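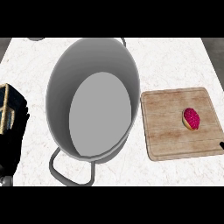

Figure 5. Simulated kitchen counter with the left gripper holding a blue box beside an empty stockpot. A halved fruit rests on the cutting board at right.

4.2 Simulation before the shop build

The two arms were built by Ranjbar and Akbari on a bench at Altgate, a shared workshop, with printed brackets and hobby-grade servos. Bench time was limited to evenings, so we wrote and checked most of the motion code in simulation first. The kitchen layout in Figure 5 is one of the layouts used for this. The task is to put the box in the pot without touching the rim.

We ran 3182 simulated trials with the pot position and box angle changed each time. A trial was stopped if either arm hit the pot, the board or the counter. Joint limits were copied from the real arms after the wrist rebuild in June; trials made with the older limits were thrown out and are not counted.

We then ran 64 trials on the bench with a steel pot and a cardboard box of similar shape. The bench has no marble top and its lamps throw harder shadows, which mainly affected how well the rim was located. Bednarek lowered the gripper speed near the rim for the last set of trials. The servo on the left wrist was replaced once during this work, and the arm was calibrated again before trials continued. Results for both settings are given in Section 5.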